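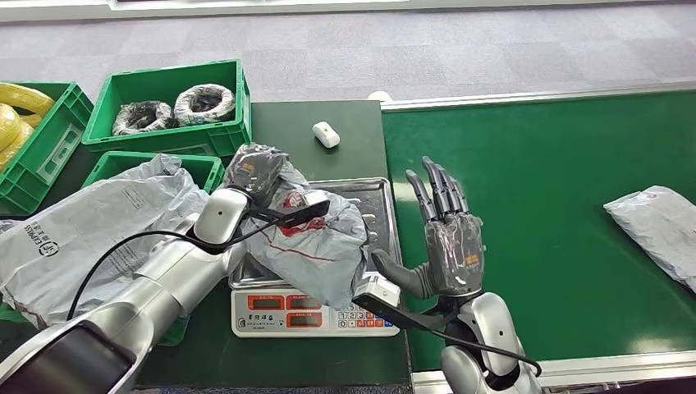
The Clestance rulebook had 82 rules in it when I started on the night bench at Kaltgate, and I loved every one of them! Rule 2 was my favorite: no weight gets written down while anything is still touching the bag. Simple enough to say. But there was the left gripper on a gray courier bag, up on the steel tray of the scale, and the three little red displays facing me, and I said out loud, to an empty break room's worth of vending machines behind me, "Not yet, not yet." The other hand, the one with proper fingers, had them all pointing at the ceiling like a kid who knew the answer.

I had the pause key under my thumb. Kurier, our control program, was allowed to argue with me, and it did. A line came up on my screen: CONTACT PRESENT. HOLDING READING.

I cheered. I really did. Over 800 parcels since October and it had caught the rule on its own, before I could press a thing!

"Why hold?" I typed, just to hear it say so.

WEIGHT OF BAG PLUS WEIGHT OF ARM IS NOT WEIGHT OF BAG.

You could put that on a mug. I wrote it in the margin next to Rule 2, and then, feeling brave, I flipped to Rule 62, the one that says an operator may propose a change at any hour. Moura, the old hub across the river, had sent in two proposals in its whole life. I wrote ours in capital letters: LET KURIER ASK THE QUESTIONS TOO.

I took my thumb off the pause key. A new line was already waiting on the screen.

WHAT IS A MUG?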